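The Breden Boredom Box: 20 cheap things to do at home

£20, free collection from our Skarker shop

Hello! I'm Shiela Bañez, I put these boxes together, and I'm very fond of this one. It's for anybody with a long August in front of them and not a lot left in the bank (I've been there, I wrote half the cards while I was there). Inside you get 20 activity cards, a scorebook, two fat pencils and a drawstring bag to keep the lot in. Everything else you need is already in your kitchen or your recycling. 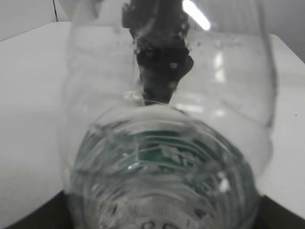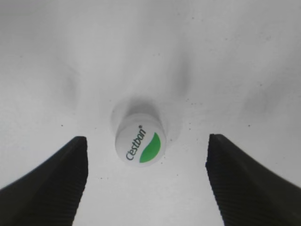
The cards are A5 and wipe clean, which I insisted on after the first batch met a bowl of custard. One side tells you what to do and the other has a harder version for when somebody gets smug. My own favourites are Hallway Skittles, the Backwards Dinner (pudding first, obviously) and the Silent Auction, where you bid for each other's chores with dried pasta. We played that one at my sister's and I ended up owing her a month of ironing!

A few cards are for one person on their own, and they're marked with a blue corner. The Nadar Walk is the one people write to me about. You roll a dice at every junction and go where it sends you, and you have to come home with the name of a street you'd never noticed. Bring your own dice, by the way. I did want to put one in but it pushed the box up a postage size.

What it's good for: rainy weekends, grandparents, that dead bit between tea and bedtime. What it's less good for: children under five, who tend to eat the pasta. Teenagers vary. Mine joined in once there was money on it (pennies, don't write in).

The scorebook has 204 pages, so you won't be running out before the holidays do. If you fill it anyway, refills are £2 each and fit the same cover.

Size and packing: the box will go on an ordinary bookshelf standing up, and the lid is a proper tight one, so give it a wiggle. It's all card and paper apart from the bag, which is cotton and can go in the wash at 30.

Delivery: we post from Brirkside on working days. Collection from Skarker is free, just ring the bell at the side door because the front one sticks.

Returns: send it back unused within a month and I'll refund you. If a card's missing, email me the number in its corner and I'll pop a new one in the post.

We've sold 1,315 of these so far, and the new printing, with bigger type and the corrected rules for Sock Golf, is in stock from 1 May 2019.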